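Support > Tickets > Flatemano Folding Cell > Ticket 814

Left arm pauses after hem contact, planner reports "no valid grasp pair"

Opened by Loukia Vrettos, Sep 7, 2020
Status: Waiting on reply
Software: Okier planner, Meltico perception node

Hello everyone, and thank you again for the quick help with our calibration ticket, which has stayed fixed ever since. I have a new one for you, and I'm going to put down everything I tried, in the order I tried it, so please forgive the length.

Our fold task starts with both arms going to the garment. The left gripper takes the hem, the right gripper takes the shoulder nearest the collar, and then the planner is supposed to hand back a pair of lift paths. Since we moved to the new planner build, the left arm goes down to the hem quite happily and then everything waits. The right arm stays wherever it was when the wait began, and after the timeout the log gives me this:

planner: grasp_pair rejected (right candidate outside reach mask)
planner: retry 6 of 6, giving up
task: state HOLD

My first thought was perception, because it usually is with us. I opened the Meltico overlay during a hold and looked at the keypoints one at a time. The hem corners were fine. The collar was fine too, and so were both sleeve tips. The confidence on the right shoulder point was lower than I'd like, but still over our cutoff of 70, so it should have been passed along. I restarted the perception node anyway, and the next attempt stopped in the same place.
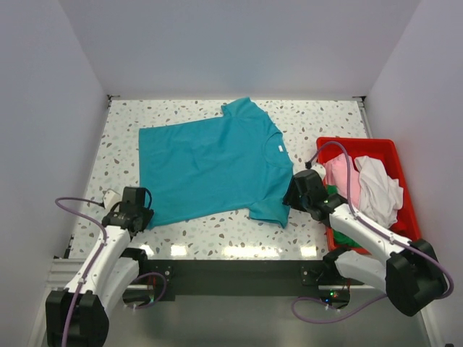

Next I went after the reach mask, which the log had been pointing at all along (I should have started there, I know). The mask is the file that tells the planner which parts of the table each arm is allowed to go for, and it also blocks out a region for the bin so the right gripper doesn't try to pick a shoulder through the bin wall. I drew the mask on top of the table view and compared it with the one from our old build. The old bin region stopped well short of where shirts normally lie. The new one is wider toward the middle of the table, and when a shirt is laid with the neck to the right, the shoulder candidate lands inside it.

To check that idea I did two things. I laid a shirt the other way around, neck to the left, and the planner found a pair on the first try. Then I put the neck to the right again but shifted the whole shirt toward the left wall, and it found a pair that time as well, although the left arm looked rather cramped and I didn't let it run the lift.

I also tried copying the old mask file into the new build. The planner refused to load it:

config: mask version mismatch, line 695
config: falling back to default mask

That second line worries me a little more than the first. If it falls back to a default without stopping, then perhaps our own mask was never loaded after the upgrade either, and we've been running on the default the whole time. I couldn't find a startup message that says one way or the other. Is there a setting to make it print the mask it ended up with?

So, my questions, and please take them in whatever order suits you:

- Did the default bin region change between builds, or is ours being scaled wrongly?
- Is there a converter for old mask files, or do I redraw it by hand in Talavera?
- Could a mask mismatch be made a hard stop? I would much prefer the cell to refuse to start.

For now I'm laying everything neck to the left, which is fine for the demo shirts but not for the mixed set we're planning in November. I've attached the full planner log and both mask files - the old one has my comments in it, please ignore the grumpy ones near the end. Happy to run anything you'd like on this side, just send me the command and tell me which terminal it goes in.

Warmly,
Loukia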